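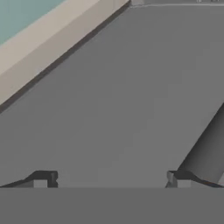 Gemechu Hadgu
Workshop correspondent

The arm at the Stuvgate shared workshop still has nothing to pick up, and its builders say that is going fine. Members of the Prollo build have been working in simulation since May, where the two-fingered gripper can hover over a plain gray platform with its fingers wide open and break nothing that costs money.

The real arm is less polite. It has 3 working joints, a base bolted to a retired door, and a habit of rebooting when the table saw starts up. Some 2000 simulated grasps have been logged so far. The group wants 100 good ones in a row before the code moves to the hardware - a streak that currently stands at six.

Next on the list is a proper wrist mount, then a block to practice on. There was a long discussion about what size the block should be. It was moved to next month.

Build nights start at 7 p.m. in the back room. Bring safety glasses, and your own chair if you like sitting.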